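PINVILLE, 02/12/2020 — Wava has begun recording a second set of tabletop manipulation examples at its Pinville site. The set will train Grumine, the company's grasp-selection software, and is planned at 600 episodes across 142 household objects.

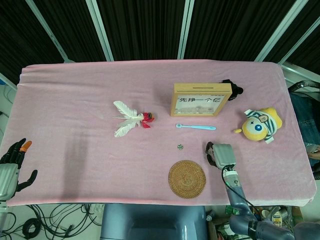
Each episode is driven by an operator and logged with joint positions and video. Layouts mix rigid and soft items on a pink fleece cloth, such as a toothbrush, a woven coaster and a plush toy in a striped hat.

The first set, completed in November, covered 41 objects on a bare surface.

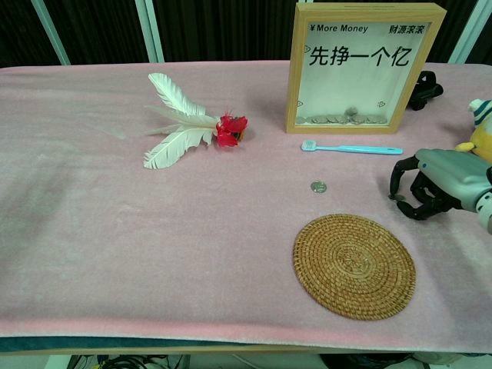
Small, flat items remain the main source of failed grasps in Grumine. "A single coin on fleece gives the fingers very little to close on," said Ezequiel Cuautle, data lead at Wava. "We want 50 episodes of that case alone."

Pillai, the project's software partner, will label the recordings. Delivery is by batch — the first is now under review.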